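Teaching Lab Refit: Progress Report to the Huet Fund
26 November 2019
Prepared by Viola Orlandini, with Chi-keung Chiu and Maëlys Courtois

We have had a very good autumn and I'm glad to be able to write this one! When we last reported, in May, the small-scale synthesis benches were still a plan on paper and a stack of quotes. They are now in daily use, and 144 students have been through the introductory heating and stirring sessions.

Spending

The second installment of 3,000 euros went mainly on bench equipment, as agreed. We came in slightly under on the stirrers and put the difference toward glassware (small flasks, stoppers, a few spare clamps), which Noémie Arnaud approved by e-mail on your side. There is 549 euros left in the equipment line. We would like to carry it over to spring and use it for replacement flasks, and Chi-keung has sent the form separately.

What has changed on the benches

The biggest difference is that everyone now works at small volume. The old oil baths took up most of a bench and a good part of the morning. With the hotplates and round metal tops, a pair of students can set up a little flask, clamp it, and be talking about the chemistry within minutes. It is lovely to see how much more time they spend watching what's in the glass and writing things down.

We also covered the work surfaces in black. This was Maëlys's idea, and I admit I was doubtful about it. Clear glass shows up far better against it under our ceiling lights, and so does a dropped stir bar, which used to cost us ten minutes of crawling. The covering came from Bundano and has held up well so far, apart from one corner that needs to be stuck down again every so often.

The written procedures are on their third version. Corentin Rolland rewrote the setup section after sitting in on two classes, and it is much shorter now. Clamping comes before any heat goes on, and caps go open side up on the bench, away from the hotplate. Students had been setting them down any which way and then wondering where the grit in their samples came from.

The hotplate station
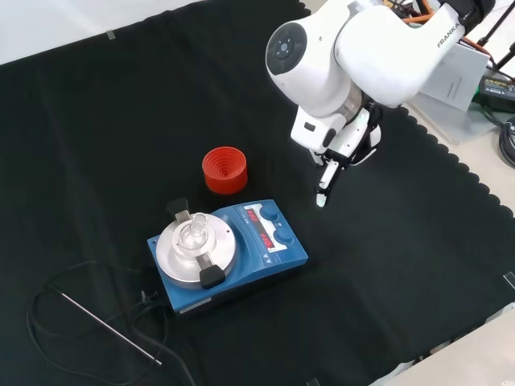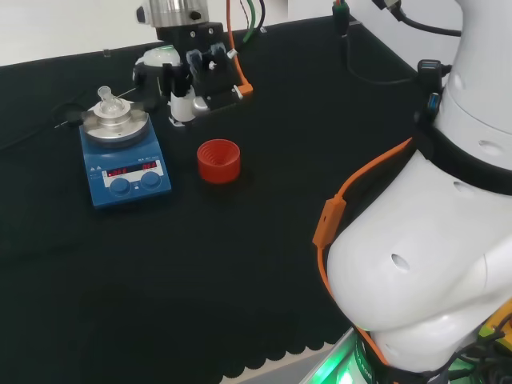
Still to do

The bench shelving from Troditz is late. We were promised it for the start of term and now have a delivery slot in January, which means the spare glassware is living in crates in my office for the time being. It hasn't held up any teaching, though it does make meetings rather cozy.

We still have 5 stirrers waiting for their electrical safety check. Burero is booked to do these before the holidays, and once they pass we can run two full groups side by side. That was the target we set for the end of the project, so we may well get there a whole term early.

Maëlys is putting together a short feedback form for the January groups. If there is anything the Fund would especially like us to ask, please send it to her by the end of next week and she will add it. You would also be very welcome to come and sit in on a session. Afternoons are best, and we can find you a lab coat.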